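**Brown** is one of the oldest colours people ever made on purpose, and one of the hardest to pin down! There is no brown in the rainbow. It is a dark orange, seen beside something brighter, and the same patch can look orange again once its surroundings are dimmed.

## Pigments

Umber and sienna are natural earths coloured by iron oxide, with manganese giving umber its deeper tone. Heating either one drives off water and turns it redder, hence the "burnt" versions in every paintbox. Painters loved them (and still do) for underpainting, as umber dries quickly in oil.

## Surfaces and light

A matte brown scatters light softly, so a single flat coat can run through lovely gradations from light to dark. Gloss browns show sharper highlights and look deeper between them. 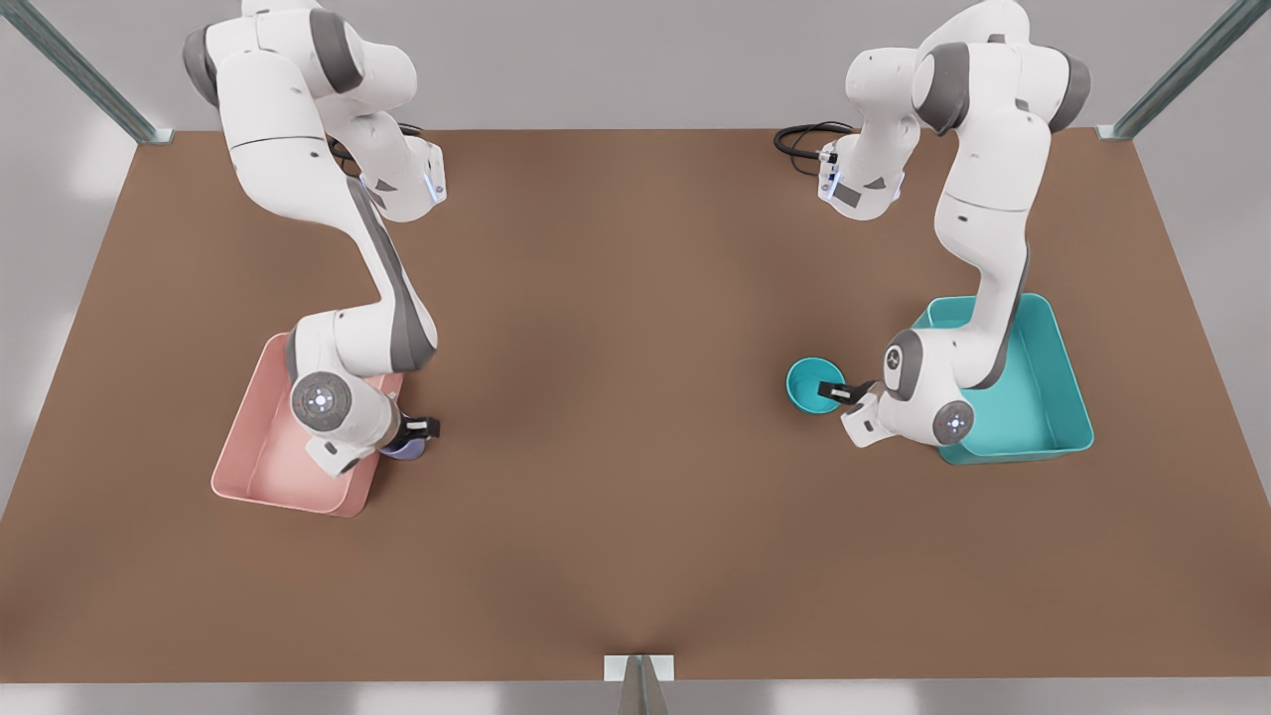

## See also

- Ochre
- Sepia
- Tertiary colour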